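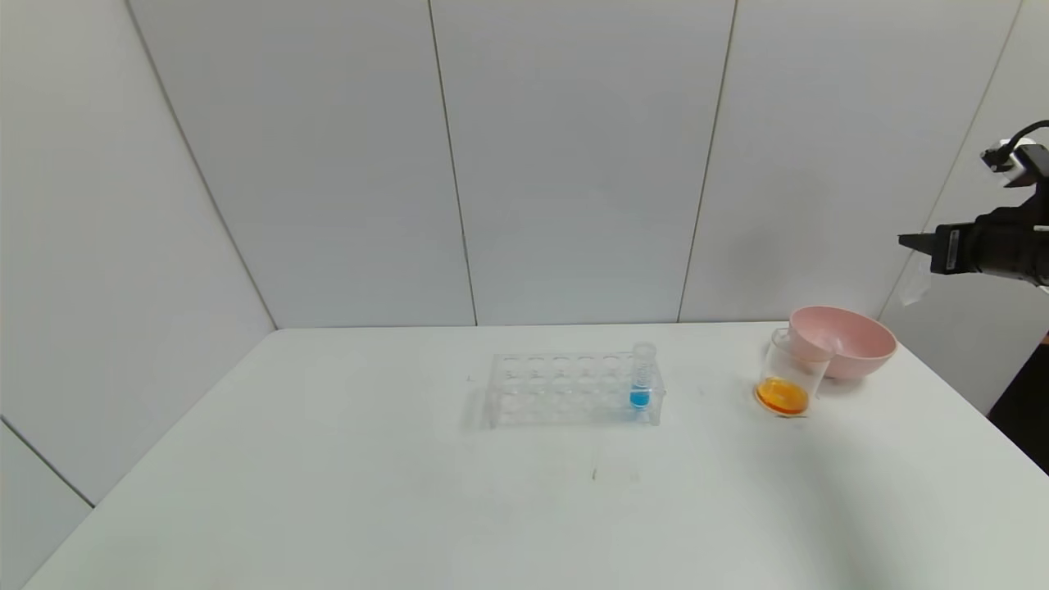 Blue tube in the rack, orange in the beaker, arm at right.

September, 4:10 pm. Second afternoon on the Ningate bench. The pitch was that the arm does the tube handling and we get 2 hours a day back for real work. So far Chak-lun Chang spends those hours standing beside it with his hand near the stop button, and I spend mine writing up why it stopped.

Target from upstairs is 80 tubes a shift. I do that by hand before lunch, and I can talk while I do it.

Chak-lun likes it more than I do. His wrists hurt by the end of a shift and mine don't yet, so fair enough – I'll give it that one. But who gets called when it drops something at night? The rota doesn't say. Asked again, was told "under review."

To do: get the night cover question in writing. Ask the Grastier people how their techs' jobs changed after 2 months, and ask the techs, not the manager.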